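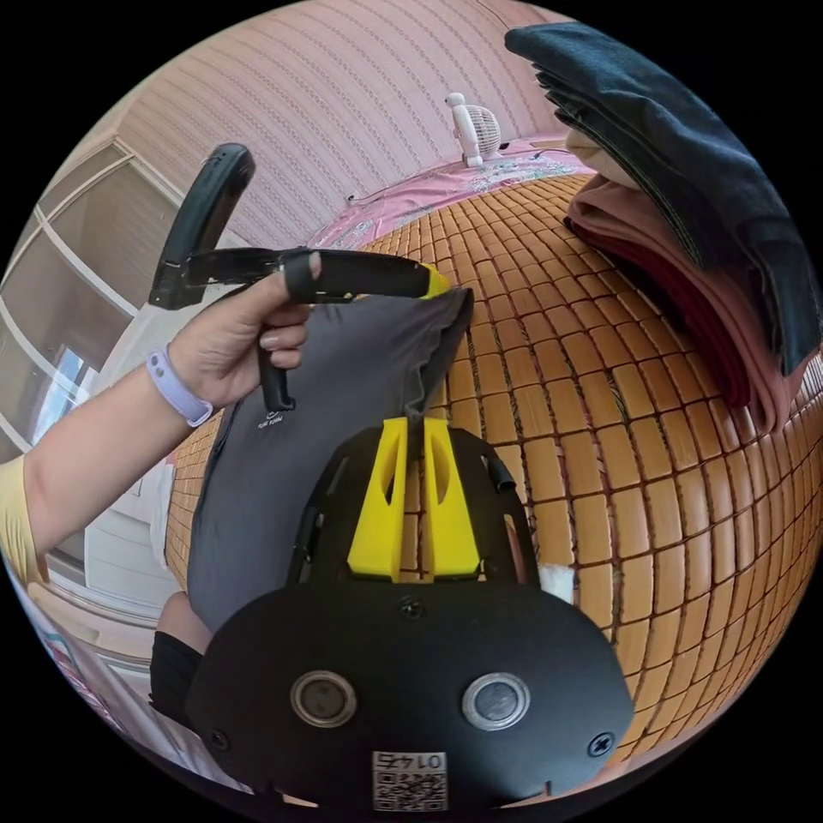
Garment task, Itholm site: a grey garment held in the left gripper, with the finger pads of the second gripper in front.

Tunard Home Handling Project
Progress report to the Rangel Fund, November 2023
Prepared by Awuor Shemweta, with the fault notes of Bakari Masanja

1. Summary

In this period we continued to record folding demonstrations with the hand-held grippers in private homes. We planned to finish the garment task at all sites. We did not finish it, because of a fault in the trigger lever of the grippers and one small injury to an operator. Recording was stopped for 13 days. It has now started again at two of our three sites. The fault is understood, but the repair is not yet made on all units, and I prefer to say this at the beginning of the report.

2. Work done

We recorded 1,441 demonstrations before the stop. Most of them are from Itholm, where the operators work on a bed and take the clothes from a folded stack, shake them open, and fold them again with two grippers. The work on the bed is closer to what people do at home than our earlier work on tables, and Naomi Laizer, who trains the folding policy, asked us to keep it. The soft surface makes the fingers sink a little, and the operators press harder than they did on the table. We did not think enough about this when we moved the task.

3. What went wrong

The first sign was in the data. Wafula Rweyemamu was checking the finger opening values and found demonstrations where the value stayed low after the operator had released the trigger. In the video of the same moment the fingers were still closed on the cloth. He marked 35 demonstrations of this kind. At first we believed it was a delay in the recording software, and we lost several days looking in the wrong place.

Then an operator at Itholm, Shanthi Kodikara, reported that her trigger did not come back after she closed it on a pair of thick trousers. She pushed the lever forward with her other hand. It came back suddenly and caught the skin of her index finger against the handle. The skin was broken and she put a plaster on it. She did not need a doctor. I stopped the recording at all sites on the same day and informed your office by telephone.

Bakari opened the gripper that evening. The return spring sits on a short pin, and the pin had started to bend. When the pin is bent, the spring rubs on the inside of the housing and the lever stays where it is until something moves it. He then opened all the other units. In total 11 of them had a bent pin, and the ones used on beds were worse than the ones used on tables.

There was also lint around the pin in many units. We do not know yet if the lint is part of the cause or only makes the sticking worse.

4. What we have changed

The supplier, Prundach, has agreed to make a thicker pin in harder steel. Until these pins arrive, the following applies:

– Every gripper is opened and cleaned at the end of the working day, and the pin is checked against a straight edge.
– Before each session the operator closes and releases the trigger ten times with no cloth in the fingers. If it is slow once, the unit is put aside.
– A stuck trigger is never pushed by hand. The operator puts the gripper down and calls the site lead.
– Heavy clothes such as jeans and thick trousers are left out of the task for now.

Shanthi read the draft of these rules and asked for a change. In the first version the site lead could allow a slow unit to continue until the break. She said this is exactly how her unit was still in use that morning, and she was right. The sentence was removed.

5. Effect on the data

The 35 marked demonstrations are taken out of the training set. Naomi has compared training with and without them, and the difference is small, but the policy trained with them tends to hold the cloth too long before it lets go. Wafula has written a check that compares the trigger and the finger opening during recording, so a stuck lever will show a warning on the tablet.

6. Next period

The new pins are promised for December. Bakari will fit them, beginning with the units used on beds. The third site stays closed until its grippers have the new pin, and the garment task will therefore be delivered late. We do not ask for more money. We ask for your agreement to move the delivery date of the garment task to the end of the next reporting period – I would be grateful for an answer before we book the operators.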